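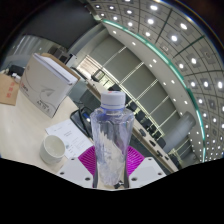 Clear bottle with a white cap and a blue ring, no label.

Vetby water filter jug, my review after a few months

I bought this jug in February, because the tap water in my town is very hard and I was tired of carrying bottles up the stairs. The tea tastes better now, and the kettle stays clean for longer.

Filling is easy. The lid has a small flap, so you do not have to take it off. It needs 2 minutes to filter a full jug — a bit slow when guests are waiting. The handle is good also for small hands.

What I like less is the price of the filters. I tried a cheaper one from Kodano and it did not sit well, some water ran past it. The jug does not fit in my fridge door either, so please measure yours first.

I would buy it again, but only with a discount.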